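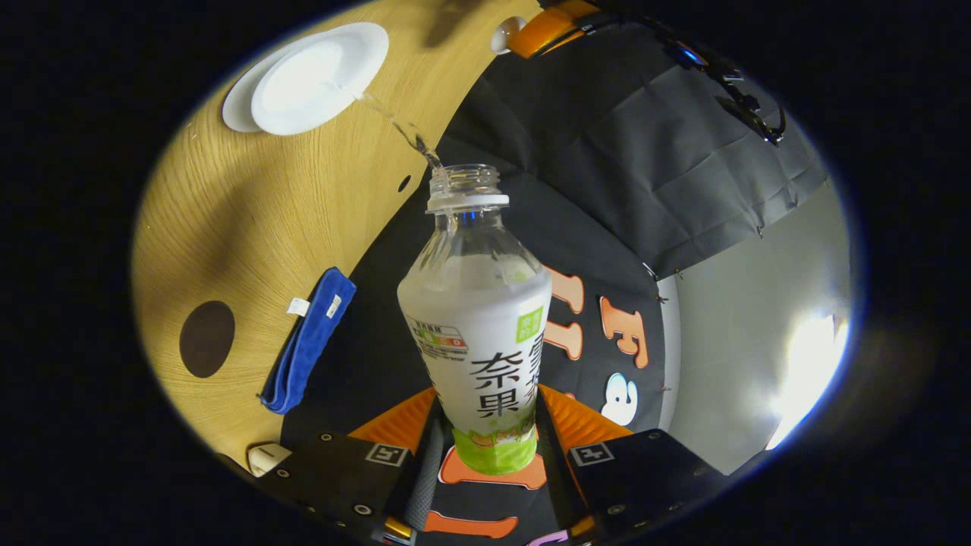
Magazin > Wohnen > Küche und Tisch

Holztische und was auf ihnen landet

19. November 2024 · Von der Redaktion

124 Mal geteilt · 11 Kommentare

Sie hat elf Jahre lang Tische repariert, bevor sie selbst welche baute. In der Werkstatt von Promenetti in Gradton kümmert sich die Tischlerin heute vor allem um Oberflächen: schleifen, ölen, nachölen, Reklamationen. Die meisten Reklamationen haben mit Getränken zu tun. „Die Leute rufen an und sagen, der Tisch habe einen Fehler“, sagt sie. „Dann frage ich, was darauf gestanden hat. Meistens war es ein Glas.“

Für das Gespräch haben wir an einem hellen Holztisch gesessen, mit weißen Tellern, Getränkeflaschen und einem gefalteten blauen Tuch. Bei ihr gehört das Tuch zum Gedeck. Sie sagt, sie habe lange versucht, Kunden Untersetzer zu empfehlen, und es dann aufgegeben. Untersetzer lägen in der Schublade oder unter der Fernbedienung. Ein Tuch bleibe eher liegen, wenn man es einmal hingelegt habe.

Frottee nimmt sie am liebsten, und zwar ältere Stücke. Neue Handtücher saugten schlecht, die müsse man erst ein paar Mal waschen, ohne Weichspüler. Wie das Tuch aussieht, ist ihr weitgehend gleich. Blau findet sie praktisch, man sehe es auf hellem Holz sofort. Die Etiketten schneidet sie nicht ab. „Ich hebe sie auf, da steht die Waschtemperatur. Aber wenn man fest reibt, sollte das Etikett nach oben zeigen. Die Kanten sind manchmal hart, und auf frisch geöltem Holz sieht man jeden Strich.“

Reiben soll man ohnehin möglichst wenig. Wer etwas verschüttet, legt das Tuch auf, drückt kurz und hebt es wieder ab. Danach wird in Richtung der Maserung nachgewischt. Klares Wasser ist nach ihrer Erfahrung der harmlosere Fall, solange es nicht stehen bleibt. Tee hinterlässt auf unbehandelten Stellen schnell einen Rand, und Gesüßtes klebt. Bei Gesüßtem nimmt sie zuerst ein feuchtes Tuch und dann ein trockenes.

Wir fragen nach dem Einschenken. Darüber hat sie erkennbar schon öfter geredet. Volle Flaschen mit weitem Schwung zu kippen, hält sie für eine schlechte Angewohnheit. „Der Strahl kommt im Bogen, und man hat am Anfang kein Gefühl dafür, wo er landet. Am Esstisch gehört das Gefäß dicht an die Flasche.“ Bei weichen Plastikflaschen komme dazu, dass man sie zusammendrückt, ohne es zu merken. Sie selbst hält sie weit unten und lässt die Hand locker.

Teller sind aus ihrer Sicht unproblematisch, mit einer Ausnahme. Viele haben auf der Unterseite einen unglasierten Ring. Wenn man zwei Teller ineinanderstellt und über den Tisch schiebt, kratzt der untere. Sie fährt mit dem Finger über den Fuß, bevor sie neues Geschirr auf einen Tisch stellt, und geht bei rauen Stellen einmal mit feinem Schleifpapier darüber. Das mache sie auch bei Gästen, wenn man sie lasse.

Wie oft sollte man nachölen? Sie nennt ungern einen festen Abstand. In der Werkstatt wird der Juni dafür genommen, weil dann die Fenster offen bleiben können. Zu Hause genüge ein Test mit ein paar Tropfen Wasser. Bleiben sie als Perlen stehen, ist noch genug Öl im Holz. Laufen sie breit und wird die Stelle dunkel, ist es Zeit. Für eine Platte von 148 Zentimetern Länge rechnet sie mit wenig Material, eine kleine Dose reicht für mehrere Durchgänge. Zu viel Öl sei der häufigere Fehler. Was nach einer Viertelstunde noch auf der Fläche steht, muss herunter, sonst wird es klebrig und fängt Staub.

Die ölgetränkten Lappen erwähnt sie von sich aus und zweimal. Sie dürfen nicht zusammengeknüllt im Mülleimer landen, weil sie sich selbst entzünden können. Sie breitet sie draußen flach zum Trocknen aus oder legt sie in ein Metallgefäß mit Deckel.

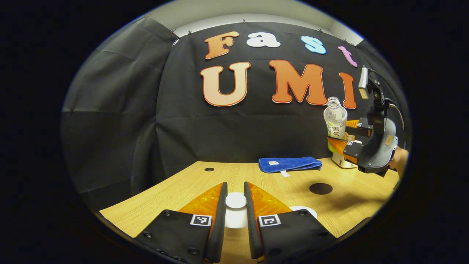

Ausgabe 148 · Seite 11

Mit den Löchern in der Platte hat sie ihren Frieden gemacht. Früher, sagt sie, hätte sie jede dunkle Öffnung in einer hellen Fläche verschlossen, mit einem Dübel oder einem passenden Stück aus dem Rest. Inzwischen fragt sie zuerst, wozu sie gut sind. Manche Kunden wollen Kabel durchführen, andere haben den Tisch so übernommen und nie darüber nachgedacht.

„Beim Aufräumen sind die Löcher wichtiger als beim Essen“, sagt sie. Krümel fallen hinein, und beim Wischen läuft Wasser am Rand hinunter, genau dort, wo das Hirnholz offen liegt. Hirnholz saugt stärker als die Fläche. Sie behandelt die Innenkante deshalb mit einem Pinsel, zwei dünne Schichten, und wischt immer vom Loch weg. Flaschen stellt sie nicht direkt davor, wenn es sich vermeiden lässt. Eine Flasche mit aufgeschraubtem Deckel störe allerdings niemanden, das Problem seien die offenen.

Zugeschraubt wird bei ihr nach jedem Einschenken. Den Deckel legt sie gar nicht erst auf den Tisch, sie behält ihn in der Hand. Auf die Frage, ob das nicht etwas streng sei, sagt sie, sie habe zwei Kinder großgezogen und wisse, wie lange eine offene Flasche steht.

Für kleines Geschirr hat sie ebenfalls eine Ordnung. Schälchen und flache Teller kommen in die Mitte, Hohes kommt an die Seite, an der keiner vorbeigreift. Das Tuch liegt zwischen beidem. Gelernt hat sie das nicht in der Ausbildung. Es stammt aus der Zeit, als sie für ein kleines Teehaus namens Ichikawa in Dinville die Tische instand hielt. Dort wurden die Flächen den ganzen Tag über gewischt, und nach dem ersten Winter waren die Kanten stumpf und grau. Sie hat damals alle Platten abgenommen und neu aufgebaut. Die Tücher wurden danach an jedem Platz gefaltet bereitgelegt, und es wurde mit weniger Wasser gewischt. Beim nächsten Termin musste sie nur zwei Tische anfassen.

Gefaltet ist ihr ein Tuch lieber als lose hingelegt. Eine Lage wird gebraucht, dann klappt man um und hat die nächste. Am Abend hängt es über einer Stuhllehne oder auf der Leine. Ein feuchtes Tuch über Nacht auf dem Holz liegen zu lassen, hält sie für schlimmer als ein umgekipptes Glas. „Das Glas sieht man und springt auf. Das Tuch vergisst man, und am Morgen ist darunter ein Fleck in genau seiner Form.“

Ob sich solche Flecken entfernen lassen, hängt vom Holz ab. Helle Ringe sitzen oft nur in der Oberfläche und verschwinden beim Nachölen. Dunkle Flecken gehen tiefer. Bei Eiche kommt die Gerbsäure dazu, dann reicht schon eine nasse Konservendose für einen fast schwarzen Ring. Die Tischlerin schleift solche Stellen nie einzeln aus, weil sonst eine Mulde bleibt. Sie nimmt die ganze Fläche, erst grob, zuletzt mit Körnung 200, und wartet nach dem Abstauben einen Tag, bis das Öl kommt.

Einen Tisch ohne jede Spur würde sie sich selbst nicht hinstellen. An ihrem eigenen sind mehrere Ringe zu sehen und eine Delle von einem Topfdeckel. Die Ringe will sie im Frühjahr herausschleifen, die Delle lässt sie.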